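The Play Kitchen Collection at the Nemell Center for Early Learning is used by visiting families, partner preschools and the staff of the Center's own morning program. It was assembled over several years from donations and from two purchases supported by the Sial Fund, and it now forms part of the lending library on the ground floor. This gallery page introduces the cooking and serving pieces. Furniture, dress-up clothing and the market stall are covered on separate pages.

Pieces are grouped as they are lent. A borrower who requests a stove set receives the stove together with its utensils, a bowl, an assortment of play food and a basket for carrying the smaller items. The full library holds almost 700 catalogued pieces, of which 245 belong to the kitchen collection. Sets may be kept for up to 10 weeks and are intended for children aged 4 and older.

**Cooking and serving**

The stove sets are requested more often than any other part of the collection, particularly in February, when partner preschools plan their indoor units. Teachers at the Tarnov site have paired them with lessons on sharing meals and taking turns -- the knife block in particular tends to prompt conversation about which kitchen jobs belong to grown-ups.
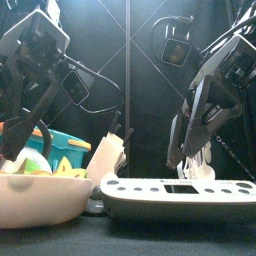

*White toy stove with white plastic utensils, a cream-colored knife block with black-handled knives, and play food in a wide, shallow bowl. A teal basket stands behind the bowl.*

Play food is stored by set and not by type. Borrowers are asked to return each piece to the bowl or basket in which it arrived, and to note any missing item on the card supplied with the set. Small losses are expected and carry no charge. Stoves should be wiped with a damp cloth; they should not be placed in water or left outdoors overnight.

**Borrowing and returns**

Requests are accepted at the library desk or through the Clevow branch, which receives deliveries twice a month. Each set is checked on return by Bushra Memon, Collections Assistant, and is normally available again within two working days. Groups wishing to borrow more than one stove set at a time should write to the library in advance, stating the number of children expected and the length of the loan.

Spare utensils and additional play food can be supplied on request. Donations of similar pieces are welcome if they are clean, complete and free of cracks -- items with batteries cannot be accepted at present.

Catalog text and captions: Celeste Aravena, Lending Library, Nemell Center for Early Learning. Captions may be reproduced in partner newsletters with credit to the Center.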